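Countertop depth

Countertop depth is the horizontal distance from the front edge of a kitchen work surface to the wall or backsplash behind it. Together with height and run length, it determines how much of the surface can be used for preparing food once appliances and stored goods are in place.

Terminology

Kitchen planners divide depth into two bands. The front band, or working zone, is the part a standing person can reach without leaning. The rear band, or standing zone, holds items that stay in place between meals. In the Quartey planning method, the working zone is set at 18 inches, and whatever remains is assigned to storage.

Marble-patterned countertops in use 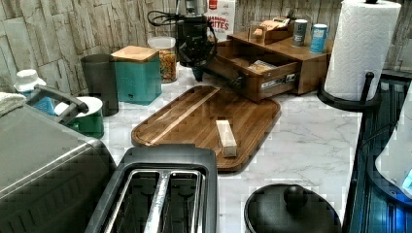
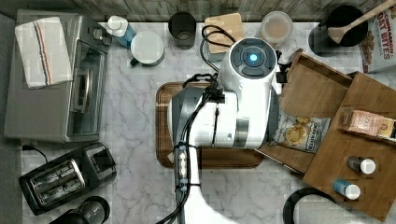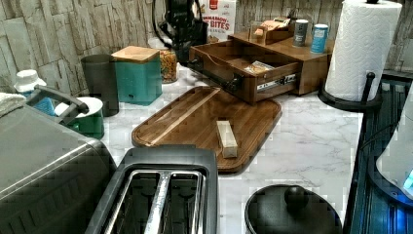
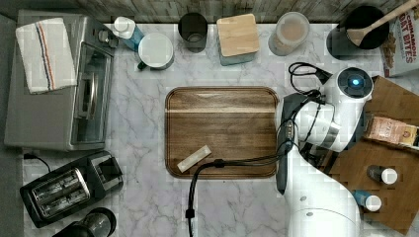 Surface pattern has no effect on depth but does affect how clearly the edge of a zone can be seen. Sumathi Kaimal, writing in the Kilenden kitchen survey, recommended plain surfaces for narrow counters and left wider ones to the owner's taste. Her survey also treated furniture placed on the counter as a separate class. An organizer with a drawer, such as the wooden one behind the cutting board in the third picture, needs clear space in front of it equal to the travel of the drawer – a figure often left out of plans. The survey put this allowance at 13 inches for the largest units it measured.

Dimensions

Islands are commonly built deeper than wall counters and may be worked from both sides. The Plulell series offered an island top 44 inches deep, later reduced to 36 inches after installers reported difficulty in wiping the center. Corner sections have a greater diagonal depth, and the rear of a corner is usually counted as storage only.

Measurement

Depth is taken from the finished front edge, including any overhang, to the face of the backsplash. Where the wall is uneven, the smallest reading is used. The Pronow guide, revised 2025-03-04, calls for one reading at each end of the run and one at the midpoint.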